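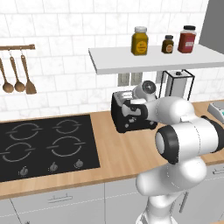
Some notes on repeat mare nominations, after going through the Serulcombe yearling catalog. Thread.

The catalog lists 14 yearlings by Vendent. Nine are out of mares who had already been to him at least once. For a stallion with four crops on the ground that is a high share, and it changes how the page should be read.

A full sibling on the page is usually sold as a plus. It is only a plus if the sibling has run. Of those nine yearlings, three have a full brother or sister with a start. The other six are repeats of an untested cross.

Breeders go back for two main reasons. One is that they liked the foal. The other is the terms. Vendent's owners offered a reduced fee on a return booking, and the discount was large enough to pull in mares that would otherwise have gone elsewhere.

You can't tell those two apart from the catalog page. You can sometimes tell from the mare's record. If she went back to him after a barren year, it was probably the terms.

Bandara is the useful case. She has had three foals by Vendent. The first won twice over seven furlongs, the second was placed once from six starts, the third is in this sale.

Her earlier foals by other sires were all back at the knee. I have seen the first two Vendents in the flesh and both were correct in front. I would take that over the race record when judging whether the repeat made sense.

Asked Vidar Strömberg, who foaled two of the three, whether he saw a pattern. His answer: "Same shoulder, same hind leg, different heads. I wouldn't buy one on the strength of the other." Fair.

On size. Bandara's first foal was small and stayed small. The yearling in the sale is a May foal and will look light next to the February ones. Don't mark him down for that without checking the foaling date, it's in small type under the pedigree.

Fanura is the opposite case. Good race mare, one foal by Vendent, sent straight back before that foal had been weaned. The yearling offered here was conceived with nothing to go on. Treat it as a first cross.

Miyuki Honda went back through 979 returns to the same stallion and compared the second foal with the first. Her finding was that the second was no more likely to win. It was slightly more likely to start. I haven't seen her full table yet.

Two limits on that: her set is flat horses only, and it leaves out any mare who changed owners between coverings.

Practical version for anyone at the sale: look up the sibling's starts, look up the gap between coverings, then go and look at the knees.

Fanura's yearling is early in the order. Bandara's is near the end, in the same barn.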